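From: Isamu Ogura
To: Falville Walkers list
Date: 5/19/25
Subject: Re: Coach to Nusitz, and what are we doing about food?

Agbenyega wrote:
> Have we settled on a time for the coach yet? My sister would like to
> come if there's a seat going. And is lunch provided this year, or
> should we all bring our own? I was starving by the reservoir in April.

Hello everybody,

Yes, do bring your sister, she'd be very welcome! The coach goes from the library at eight and I'm afraid the driver is strict about it, so please be there a little before if you can manage it. The fare comes to 370 for the whole coach, same as last time, and I'll collect on the way home when we're all too tired to argue.

As for lunch, please bring your own sandwiches. The café at Karkov is lovely (I still think about the plum cake) but it's tiny, and we'd be queuing until teatime. I'll have a box of snacks to pass round on the coach as well - mostly small wrapped things, with some peanut ones, so do shout if anyone in the family has an allergy and I'll leave those at home.

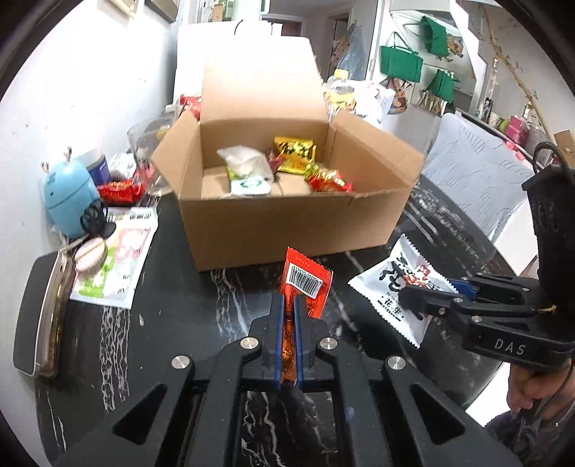

Snacks so far, and a peanut one: 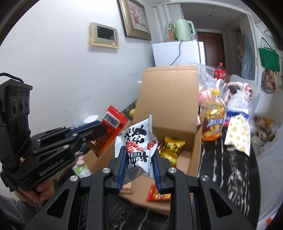 Now, boots. The climb is only 139 metres, but the path down through the woods was dreadful in April and I went over twice, much to the delight of the people behind me. Sticks are a very good idea. If your knees would rather not, there's a flat way round by the river and we can all meet up again at the bridge.

Warmest wishes to you all,
Isamu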